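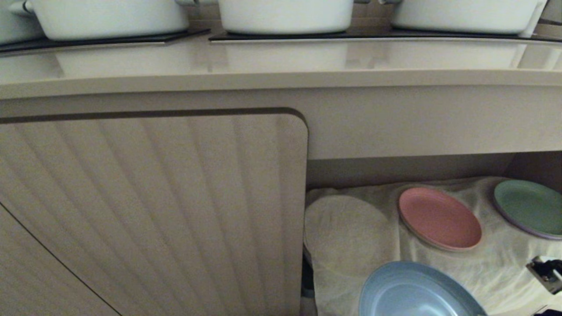 台面上的白色锅具

工单主题：应用推广活动“安装”转化数对不上
客户：Estov（厨具选购应用，安卓版与 iOS 版）
提交人：Clementina Bragança
处理人：Aníbal Torres（Sirkix 投放支持）
创建日期：2020-06-17
优先级：高（客户选的；客户从来只选高）
状态：已解决

问题描述
Clultance 后台显示安卓活动带来 1,008 次安装，应用商店那边同一时段的新增安装是 213 次。老板两个数都看到了，并且只相信小的那个。请尽快说明。

处理记录

Aníbal Torres：
您好，工单收到。先问几个例行问题：两边报表的时区是否一致？最近有没有更新过 SDK？转化设置有没有人动过？

Clementina Bragança：
时区一致。SDK 没更新。转化设置没有人动过。

Aníbal Torres：
谢谢。变更历史里有一条记录，Arnaldo Antunes 在转化设置里新增了 2 个事件，备注写的是“试试”。请问这位是贵方同事吗？

Clementina Bragança：
是我们同事。他说那不算动，只是加。

Aníbal Torres：
明白。新增的事件是“首次打开”和“打开应用”，都归在“安装”这一类，也都勾了“计入转化”。后面这个每打开一次就记一次，用户早上看一眼炒锅，晚上再看一眼，在报表里就是两次安装。用户越喜欢你们的应用，这个数越离谱。

已做的操作：
1. 把“打开应用”改为仅观察，不参与出价。
2. “首次打开”保留，计数方式由“每次”改为“一次”。
3. 导出改动前的设置，附在工单后台。

请先不要调预算，等新数据进来再看。

Clementina Bragança：
预算昨天已经翻倍了。当时看数据很好。

Aníbal Torres：
建议先恢复原值。出价模型这几天学的是怎么找爱反复打开应用的人，并且学得相当认真，再给它加钱，它会更认真。

Clementina Bragança：
已恢复。另外老板问，多出来的那些安装能不能“留着”，季度汇报想用。

Aníbal Torres：
历史报表里的数字不会被删除，可以加批注。批注怎么写由贵方决定，我这边只能提供技术说明。

Adelino Fonseca（二线支持，加入工单）：
补充一点。查了测试设备名单，有 19 台没有加进排除列表，其中几台装着自动化脚本，会定时卸载重装。已经代为加入排除列表，以后新增测试机请走后台的“设备管理”页面，发在群里我们看不到。

Clementina Bragança：
是 Adams 那边外包的测试机，合同到期了，脚本没人关。已经发邮件让他们关。

Adelino Fonseca：
收到。排除列表只对之后的数据生效，之前的不回溯。

Clementina Bragança：
今天重新对了一遍，新设置生效后的数据，后台和商店只差几个，老板说可以接受。顺便问一下，单次安装成本一下子贵了很多，这个是不是也算故障？

Aníbal Torres：
不算。这是原来的成本，之前被多算的次数摊薄了。如果想降，可以先看素材：现在跑的四条文案里有三条开头都是“史上最全”，系统分不出差别，用户大概也分不出。素材优化请另开工单，归 Carolina Bragança 那一组。

Clementina Bragança：
Carolina 是我表姐，我能直接打电话给她吗？

Aníbal Torres：
可以打，但工单还是要开。

Clementina Bragança：
好的。这张可以关了。Arnaldo 的编辑权限我也改成只读了，他还不知道。

关闭备注：原因为重复计入转化，另有测试设备未排除。客户于七月复查一次转化设置，复查前如需增改事件，请先在工单里说一声，包括“只是加”的情况。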